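Safavi 소형 오븐 레시피 모음 데이터 카드

개요

Safavi는 가정용 소형 오븐과 토스터 오븐으로 만들 수 있는 요리의 조리법을 한국어로 정리한 텍스트 자료다. 레시피 400건이 들어 있고, 각 레시피에는 재료, 분량, 예열 온도, 굽는 시간, 트레이 위치, 식히는 방법이 적혀 있다. 원래는 요리 모임 Brenda에서 돌려 보던 메모였는데, 파일이 흩어져 있어 찾기가 어려웠다. 중복을 지우고 단위를 맞춘 뒤 지금의 형식으로 묶었다.

일반 대형 오븐용 레시피는 포함하지 않는다. 대형 오븐 기준으로 쓰인 원본이 있을 때는 소형 오븐에서 다시 구워 본 값만 실었다. 다시 구워 보지 못한 레시피는 보류 폴더에 있으며 배포본에는 들어가지 않는다.

파일 구성

recipes.csv: 레시피 본문. 한 줄에 레시피 하나.
ingredients.csv: 재료 목록. 레시피 번호로 본문과 연결된다.
units.txt: 컵, 큰술, 작은술을 그램과 밀리리터로 바꾼 표.
notes/: 굽는 사람이 남긴 메모. 형식이 일정하지 않다.
CHANGES.txt: 변경 내역.

모든 파일은 UTF-8로 저장되어 있다. 엑셀에서 바로 열면 한글이 깨질 수 있으니 가져오기 메뉴에서 인코딩을 지정한다.

필드 설명

id: 레시피 번호. 삭제된 번호는 다시 쓰지 않는다.
title: 요리 이름. 같은 이름이 여럿이면 괄호 안에 주재료를 적었다.
category: 빵, 과자, 채소, 고기, 생선, 데우기 중 하나.
preheat_c: 예열 온도(섭씨). 예열하지 않는 요리는 0으로 적는다.
bake_c: 굽는 온도(섭씨).
bake_min: 굽는 시간(분). 중간에 뒤집는 시간은 포함하지 않는다.
rack: 상단, 중단, 하단.
cover: 포일을 덮는지 여부. 중간에 덮는 경우 notes에 시점을 적었다.
yield: 완성 분량. 사람 수 또는 개수.
source: 메모를 처음 낸 모임의 이름. Brenda 또는 Braltivia.

Braltivia에서 받은 레시피는 버터와 설탕의 양이 많은 편이다. 분량을 줄여서 옮기지 않고 받은 그대로 두었다. 줄여서 구운 기록이 있으면 notes에 따로 있다.

수집과 정리

손으로 쓴 메모는 두 사람이 따로 입력한 다음 서로 대조했다. 숫자가 다르면 원본을 다시 보고, 원본도 읽기 어려우면 직접 구워서 정했다. 이렇게 정한 레시피가 30건이며 notes에 "재시험"이라고 표시했다. "노릇해질 때까지" 같은 표현은 지우지 않고 시간 뒤에 붙여 두었다.

온도는 오븐 다이얼에 적힌 값을 기준으로 한다. 다이얼과 실제 내부 온도가 다른 제품이 많으므로, 처음 쓰는 오븐이라면 오븐용 온도계로 한 번 재 보는 것이 좋다. 내부가 좁은 오븐에서는 윗면이 먼저 탄다. 식빵류와 그라탱은 대부분 하단 기준으로 적혀 있다.

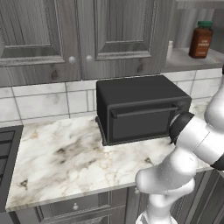
알려진 문제

생선 레시피가 적다. 냄새 때문에 굽기를 꺼린 사람이 많았고, 남은 메모도 대부분 고등어와 연어에 치우쳐 있다.

데우기 항목의 시간은 냉장 상태에서 시작한 값이다. 냉동 상태의 음식에는 그대로 쓸 수 없다.

초기 메모 일부는 달걀 크기를 적지 않았다. 이 경우 egg_size 칸이 비어 있다. 빈칸을 특란으로 간주하면 반죽이 질어지는 레시피가 있으니 주의한다. 특히 마들렌과 스콘이 그렇다.

쌀가루 레시피에는 건식과 습식이 섞여 있다. 구분이 확인된 것만 flour_type에 적었고 나머지는 "미상"이다.

머핀 100g 반죽 기준의 시간과 70g 반죽 기준의 시간이 한 레시피에 함께 적힌 경우가 있다. bake_min에는 작은 쪽 값을 넣고 큰 쪽은 notes로 옮겼다.

권장 용도와 제한

집에서 요리할 때 참고하거나, 레시피 검색 도구를 시험하거나, 한국어 조리 표현을 살펴보는 데 쓸 수 있다. 영양 성분은 계산하지 않았다. 알레르기 표시도 없으므로 식단 관리 목적으로는 쓰지 않는다. 고기와 닭 요리는 적힌 시간만 믿지 말고 속까지 익었는지 확인해야 한다.

검색 도구로 Brernuvano를 쓰는 경우 category 칸을 먼저 색인에 넣는다. title만 넣으면 "감자"로 검색할 때 감자빵과 감자구이가 뒤섞여 나온다. 재료로 찾으려면 ingredients.csv를 id 기준으로 합친 뒤 색인을 새로 만든다.

수정 제안

틀린 값을 발견하면 레시피 번호, 사용한 오븐의 용량, 실제로 구운 온도와 시간을 함께 적어 보낸다. 오븐 용량이 빠진 제안은 notes에만 반영한다. 새 레시피는 같은 오븐에서 두 번 이상 구운 것만 받는다. 다음 정리는 10월에 하며, 그때까지 들어온 제안을 한꺼번에 검토한다.

이용 조건

비상업적 용도로 자유롭게 복사하고 고칠 수 있다. 고친 파일을 배포할 때는 Safavi라는 이름과 source 칸을 그대로 남긴다. notes 폴더의 글은 쓴 사람의 문장이므로 일부만 잘라서 인용할 때도 레시피 번호를 함께 적는다.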